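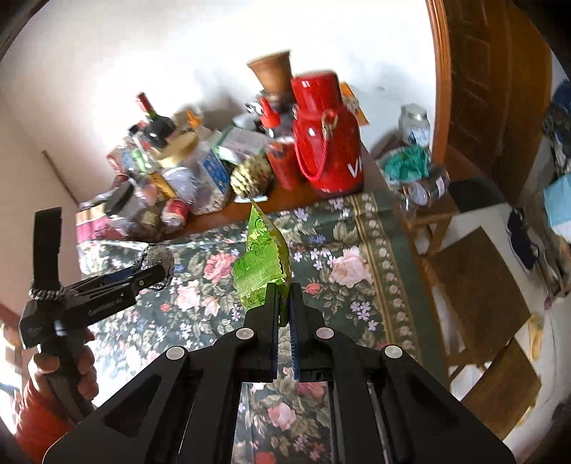

Petites annonces / Appel à participation

Ateliers d'écriture « Ce qui reste au fond du tiroir » : je cherche encore du monde !

Bonjour à toutes et à tous, je relance mon groupe d'écriture à Dultuvport et il me reste des places (j'avoue, j'ai vu grand en réservant la salle Trindade). On écrit à partir de petites choses de rien : un emballage de bonbon, une boule d'alu, un ticket de bus, le bouton d'un manteau qu'on n'a plus. On tire un objet, on écrit vingt minutes, on lit si on veut. Ceux qui préfèrent se taire se taisent, et c'est très bien comme ça !

Pas besoin d'avoir déjà écrit. Moi, j'ai commencé avec des listes de courses un peu trop longues, alors vous imaginez. Il faut juste lire le français sans trop peiner et pouvoir venir à six séances, de janvier à mai, en soirée.

C'est gratuit. Les textes choisis ensemble partiront dans un petit recueil, 3000 signes maximum par personne, tapés ou à la main (lisiblement, pitié).

Pour vous inscrire, laissez un mot à la librairie Stamitz avec votre prénom et un objet que vous n'arrivez pas à jeter. Réponse de ma part sous huit jours.

Annonce publiée le 30 décembre 2023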